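Rindow Street Business Park Tenants' Association
Minutes of the September meeting, Unit 4 break room
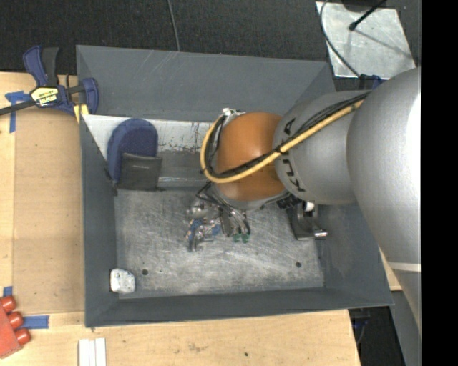 Gray bin on a wooden tabletop, with KUKA arm

Present: Paraskevi Triantafyllou (chair), Indrek Grigaitė (minutes), tenants of Units 2, 3, 4 and 6. Apologies from Acharya Printing.

1. Previous minutes
Approved with one correction. The gate code was changed in July, not June.

2. Parking
Delivery vans are still blocking the fire lane behind Unit 3 in the mornings. Paraskevi has written to Brilex, the managing agent, and had no reply. Agreed to repaint the yellow lines before winter. The quote from Plurnon is $900 including materials -- tenants to split it equally. Unit 6 asked that the work be done after 7 p.m. Indrek to ask.

3. Trash and recycling
Pickup moves to 9 a.m. starting next month. Cardboard must be flattened. Unit 2 reported food waste in the cardboard dumpster again. A new sign will go up on the lid.

4. Roof leak
Water came in over the shared hallway twice in August. Brilex sent a roofer, who patched the flashing by the vent. Unit 3 wants the ceiling tiles replaced as well. Paraskevi to raise this along with the parking letter.

5. Heating
Unit 6 asked when the hallway heat comes on. Same as last year, unless it turns cold early.

6. Other business
The spare key to the meter room is missing -- please check your drawers. Bike rack request held over.

Meeting closed at 6:40 p.m. Next meeting in Unit 2.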